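The Grekside open day began at 14 Jekham Road with weak tea and a map that had the toilets on the wrong floor. I had come from Skurnau for the workbenches, having run out of pegboard at home.

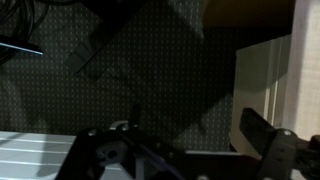 Dark surface with its grid of pale dots, black cables coiled at the back.

My own cables live in a drawer and have become one cable. I stayed until the tea urn was unplugged in June sunshine, then missed the 17 bus and walked back past the Nam works.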